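Residents of Voleck House and visiting groups may use the Enila tea kitchen to prepare a tray of small sweets for meetings and receptions. The following instructions explain how to choose the tray, arrange the pieces and return everything to its place afterward. They replace the sheet issued in June.

## Before You Begin

Trays are stored in the tall cupboard beside the sink. Select one with a raised rim. Flat boards are reserved for bread and cheese and should not be used for sweets, which slide when the board is carried.

You will need:

- one rimmed tray
- small tongs or a clean pair of food-service gloves
- a damp cloth and a dry cloth
- the sweets, still in their boxes
- a printed ingredient card for each kind

Wash your hands. Wipe the tray with the damp cloth, paying attention to the inner edge where the rim meets the base, and then dry it fully. Sugar-based items soften quickly on a moist surface, and a meringue that has stuck to the tray cannot be lifted without breaking.

## Arranging the Tray

1. Set the tray on the work surface, with one long side facing you.
2. Open all boxes before placing anything. Discard pieces that are cracked or crushed.
3. Begin along the far side of the tray and work toward yourself. Your sleeve will then never pass over finished rows.
4. Place one piece of each kind first, as a trial. Adjust the order until light and dark pieces are well distributed.
5. Fill in the remaining rows, leaving a finger's width between pieces where space permits.
6. Leave a clear strip along the near side for the tongs.

A plain, pale tray is recommended for mixed assortments. Dark pieces stand out well against it, and guests can tell the varieties apart without leaning over the table.
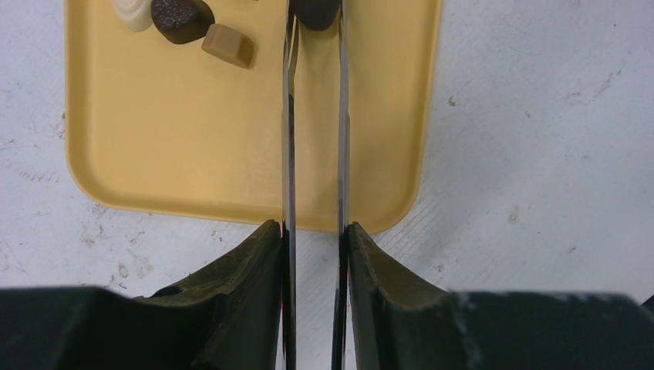
*Light and dark pieces along the far side of a pale yellow tray.*

Pieces of different shapes require some care. Square pieces such as fudge or caramel may be turned at a slight angle, so that a corner faces the guest – this makes them easier to pick up. Rounded pieces tend to roll and should be placed against the rim or beside a square piece. Piped meringues should always be set down last, and nothing should be leaned against them.

Do not stack sweets. If there are more than the tray will hold, prepare a second tray and keep it covered in the kitchen until the first has been cleared.

## Labels and Allergens

An ingredient card must stand beside every tray. Cards for the standard Cherkaoui assortment are kept in the drawer under the kettle. For all other sweets, copy the full ingredient list from the box, including any statement concerning nuts, milk, eggs or wheat.

Pieces containing nuts are to be served on a separate tray with separate tongs. Moving them to one end of a shared tray is not sufficient.

## Serving

Trays may be set out up to 30 minutes before guests arrive. Keep them away from radiators and direct sunlight. Receptions in Room 303 should use the side table, as the window ledge becomes warm in the afternoon.

Carry the tray level, with both hands under the base. Do not hold it by the rim alone.

## Clearing Up

Leftover sweets in good condition may be returned to a Felter storage tin, with a sheet of baking paper between layers. Mark the lid with the contents and the date. Meringues should have a tin of their own. Any piece that has been handled by guests must be thrown away.

Wash the tray by hand in warm water with a soft sponge and dry it before returning it to the cupboard. Scouring pads leave marks and are not permitted.

Revised 5 January 2024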